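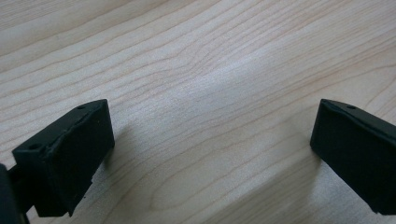

Pale wooden tabletop with a wavy grain.

Mernholm Community Library – progress report to the Stendimeo Fund, 6/23/25

The evening opening pilot has now run for 17 weeks. The library has stayed open until nine on 2 evenings a week, as set out in the grant agreement.

Visits after six o'clock came to 1636 over the period. The target was 1238. Most evening visitors are adults coming in after work, and many of them use the study room. We had expected more families and may move story time to an earlier slot.

Spending is on budget apart from heating, which cost more than planned in the first month. Ankica Yordanov has agreed a new timer setting with the landlord and the later bills are lower. Staff costs are as forecast. Ngọc Lại covers one late shift and Pascual Orellana the other.

The Godoy branch has not started its evening sessions. The outside lighting there failed its safety check and the repair is waiting on a part. Yurii Tkachuk is dealing with the contractor. If the work slips again we would like to move that share of the grant to Mernholm – we will write separately to ask for this.

Borrowing is up slightly, mainly in large print and language courses. The new catalogue software loses reservations made from home and we have reported the fault.

The next report is due in November and will include the results of the visitor survey.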